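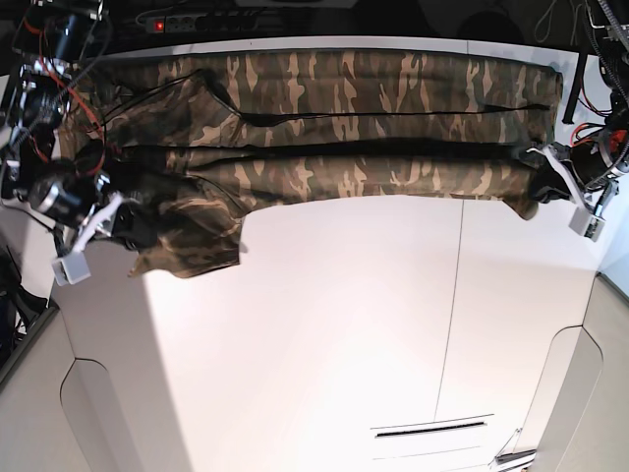 Camouflage « woodland »

Le camouflage dit « woodland » (de l'anglais, « région boisée ») désigne une famille de motifs textiles à grandes taches vertes, brunes, noires et beiges, conçue pour les forêts tempérées. Le terme est employé de façon très lâche : dans le commerce, presque tout imprimé vert et brun finit par le porter.

Principe

Le motif est censé rompre la silhouette par des taches irrégulières et contrastées. L'efficacité réelle est plus difficile à établir que ne le laissent entendre les catalogues. Elle dépend de la distance, de la lumière, de la saison et surtout de l'immobilité du porteur. De loin, les petites taches se confondent en une teinte unie, et l'avantage sur un simple vert olive devient discutable.

Essais de Drandberg

Les essais de Drandberg sont souvent cités à l'appui du motif. Ils portaient sur 4 tissus, observés à 50 mètres par 9 personnes. Lachlan Nisbet, dans son étude sur les tenues de chasse, relève que les observateurs savaient où regarder – ce qui retire beaucoup de poids aux résultats. Les données brutes n'ont pas été publiées. Le fabricant Feleck en a néanmoins tiré un argument de vente, repris sans vérification par plusieurs revues spécialisées.

Usage civil

Vendu d'abord dans les surplus, le motif est passé à la chasse, à la pêche puis à la mode de rue. Le pantalon à poches latérales en reste l'article le plus courant. La maison Candetti affirme avoir été la première à l'introduire dans une collection de ville ; la maison Munro avance la même chose, et aucune des deux ne produit de pièce datée. Certains pays restreignent le port civil de tenues camouflées, avec des règles variables selon les motifs.

Entretien

Les teintes pâlissent au lavage, les verts en général plus vite que les bruns selon les revendeurs – affirmation qui reste à sourcer.

Voir aussi : Treillis ; Surplus militaire ; Mimétisme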